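Court Interpreter Scheduling Project: Progress Report to the Hostuvport Fund
Period covered: April through October
Submitted by the Jiddale County Clerk's Office

Summary

The grant pays for a shared scheduling desk for spoken-language interpreters at the Jiddale and Nallent courthouses. The desk opened in May. By the end of this period it had filled 212 interpreter requests, most of them in family, traffic and landlord-tenant matters. Criminal hearings are still booked by each courtroom and will move to the desk in the next phase.

Work completed

Both courthouses now use one request form. Attorneys and self-represented parties can file it online or at the clerk's window, and it asks for the language, the dialect if known, and the expected length of the hearing. The old Nallent form did not ask about length, and interpreters were often booked for a full morning to cover a ten-minute status call.

We signed agreements with 4 additional interpreters. Two cover Spanish, one covers Mandarin and one covers Haitian Creole. All of them completed the courtroom orientation, including the section on sight translation of exhibits and labels.

The Lau calendar system was connected to the desk in July. Continuances now show up on the interpreter's schedule the same day. Before that, a clerk had to phone each one – and sometimes the call was missed.

Problems

Late requests remain high in Nallent. Notices there still go out with the old insert, which does not mention the form. A corrected insert is at the printer.

Remote interpreting was tested in 2 courtrooms. Sound was acceptable in the smaller one. In the larger one, witnesses had to repeat answers, and the judge returned to in-person interpreting for testimony. We do not plan to expand remote service until the microphones are replaced.

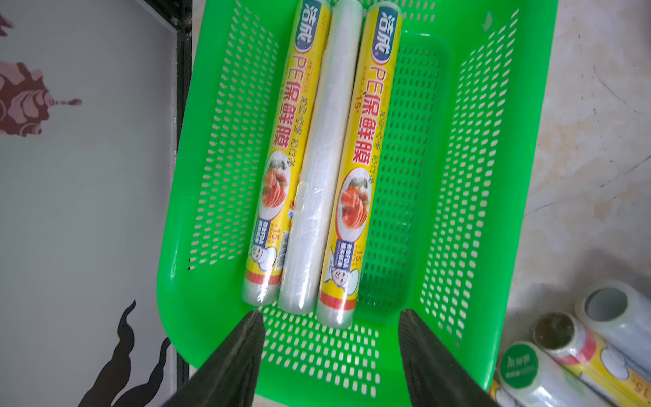
Green basket with rolls of cling film, two of them in yellow printed tubes.

Budget

Interpreter fees are on track. We underspent the travel line by $4000, mainly through grouping Nallent hearings into morning blocks. We ask permission to move that amount to courtroom audio equipment. No other line changes are requested.

Next period

– Move criminal hearings in Jiddale to the desk
– Replace the notice insert in Nallent
– Translate the request form into Haitian Creole
– Survey interpreters on wait times and late cancellations

The fee ledger and the signed interpreter agreements are attached separately.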